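Moving 401 mailboxes over spring break: a talk with Hinata Sugiyama
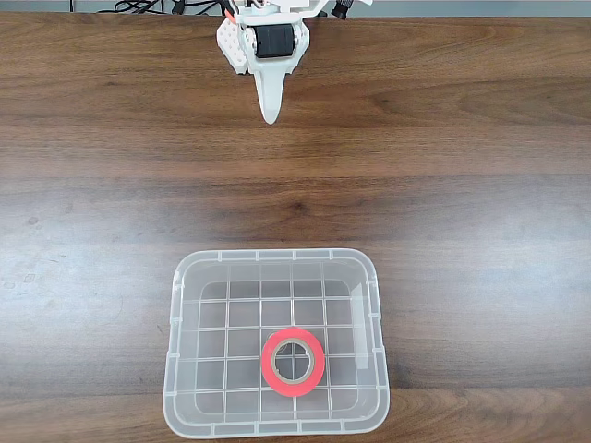 I caught Hinata Sugiyama on a June afternoon, a couple of months after Givdale College switched its email and calendars over to Tristar, and she was still finding people's missing address books. She runs accounts and sign-ins for the college, and if you work there you've probably had a message from her with "please read to the end" in the subject line. I had my notes spread over a big brown wooden tabletop, she had a very large iced tea, and we started with the part everyone complained about, the passwords.

"I wanted one sign-in for everything," she told me. "Mail, calendar, the library, all of it. The old setup had 2 directories that didn't agree on how to spell people's names!" Staff who had married, or moved from Sugawara Hall to another department, sometimes had an account in each. She merged those by hand, 64 of them, mostly at night.

The switch itself took 36 hours. I asked if she slept. "A bit, on the floor of my office. The mail copied fine. Shared calendars were the thing that got me." Room bookings came across with the right dates and the wrong owners, so for most of a week the only person who could cancel a meeting in the Prillcombe building was a retired dean. (He was very nice about it, apparently, and canceled whatever he was asked to.)

I wondered what she'd change. She'd warn people sooner about mail on their phones, she said, which needed the old account taken off before the new one went on. "We put that in step nine. Should've been step one." And she'd leave the old system readable for longer than a month, especially for faculty on leave, who came back to find their folders archived and had to write in for them.

Student accounts are next, before the fall term. She has already rewritten the instructions, and they fit on one page now. If you still have mail forwarding from your old address, she'd like you to turn it off by the end of the month.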